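**Umali ticket 204: grasp episodes missing from the export**

Mar 29, 2026

Okay, so I kicked off the upload last night and it said 2,104 episodes, but the export only has 2,000 in it! Nantana thinks the filter is tossing anything without a grasp label.

Turned the filter off and re-ran it. Same number, ugh.
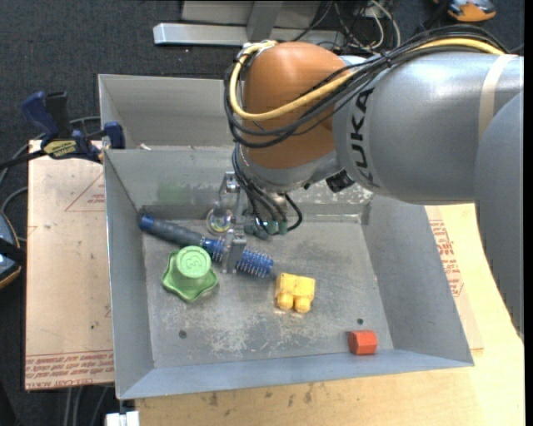
My labels file was the next thing I checked, and the object names are a mess (half mine, half Anatole's). He types "scrubber" and I type "brush" for the blue bristly one the fingers are straddling, so I'm merging those first and exporting again tonight.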